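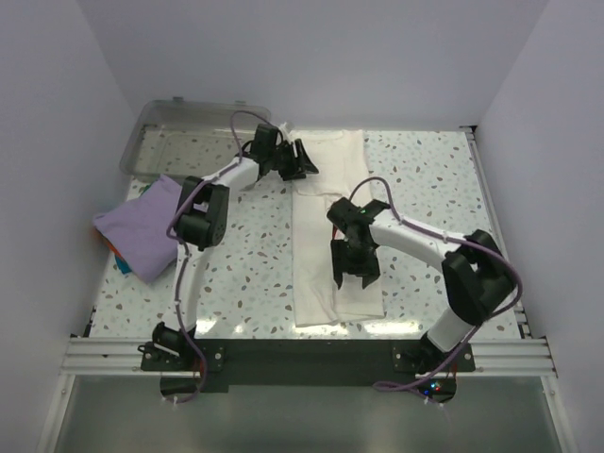
Progress report: handling rules for two-arm folding cells
Jidwood, 27 November 2018
Prepared by Zane Jankauskaitė for Rimantas Juška, Condent

Work in this period went mainly into the written rules for running a folding cell with two arms over one table. Draft 8 is finished and went to the Mägi site for comment.

Rules now in the draft:
Only one arm may close on the cloth until the other has reported its position.
Cables are checked through the full reach of both arms before the first run of a shift.
Folded garments are stacked outside the fold area. A stack close to an elbow joint is allowed only at reduced speed.
An operator who reaches over the table stops both arms first — pausing one is not enough.

We ran 300 folds under the draft rules. Of these, 133 were shirts and the rest were towels and plain cloths. Every stop was logged by hand, with the time and the name of the operator. The log form takes too long to fill in and will be cut to one page.

Two points are still open. Buketti asked for a limit on glare from the tabletop, and we have no agreed way to measure it. The wording on tray placement also needs work, as the Mägi operators read it two different ways.

Spending stands at 60 percent of the budget. The remaining money covers operator training and one more round of comments. We need Condent's answer on the speed limit near the stack before training can be scheduled.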